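Fosa on writing lyrics last and recording in a borrowed chapel

25/11/2019

Fosa has been playing for nine years, first as a duo and now as a four-piece. The band's second album, Pisudus, was recorded in August and has 11 songs on it. We spoke with the band's singer, who also writes the words, before a rehearsal.

The first thing to clear up was the title. "It doesn't mean anything," the singer said. "It was a sound I made on a demo when I didn't have a chorus yet. We tried to replace it with a real word and every real word was worse."

Most of the songs started that way. The band builds the music first, and the singer hums or mumbles over it until a shape sticks. Words come weeks later. On the first album it was the other way around, and the singer now thinks that was a mistake. "I had notebooks full of verses and I made the band play around them. You can hear it. There are bars where the drums are just waiting for me to finish a sentence." 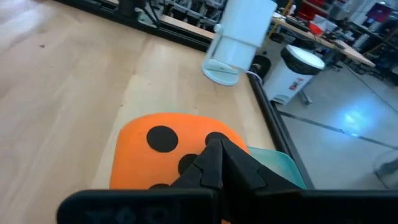

Orange and black on a wooden tabletop.

The one exception on the new record is "Bundolness," the slow song that closes side one. Its words were finished before there was a note of music. The singer wrote them on a long bus ride and left them alone for 2 years. "I didn't want to touch it. Then our guitarist played something in a waiting room, on a guitar with five strings, and I knew what it was for."

The album was made in a small chapel with a stone floor, and the room gave them trouble. Anything loud turned to mud, so the drummer played most of the record with brushes. The vocals were done in the coat room – "the only place that didn't answer back," as the singer put it.

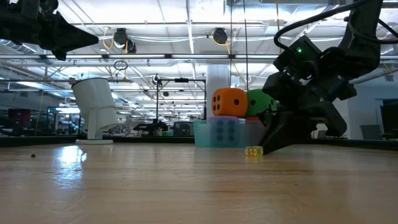
On leaving mistakes in

There is a cough in the second verse of "Nguyen Street," and a chair creaks near the end of the same song. Both were left in on purpose. "We did a clean take and it was fine. I didn't believe it, though. The one with the cough is the one where I was thinking about the words."

The band argued more about tempo. Two songs were recorded with a click and the rest without. The fastest, at 180 beats a minute, slows down a good deal by the last chorus, and the bass player still wants to redo it.

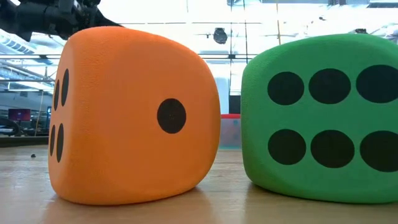 Playing the songs live

The new set leaves out most of the first album. The singer keeps a sheet of lyrics taped to the floor – mainly for "Bundolness," which has no repeated lines. "I've lost my place in it once. I sang the third verse twice and a woman in front mouthed the right one at me. So now there's a sheet."

A third album isn't planned yet. There are some hummed demos on a phone, none of them with words, and the singer is in no hurry to write any.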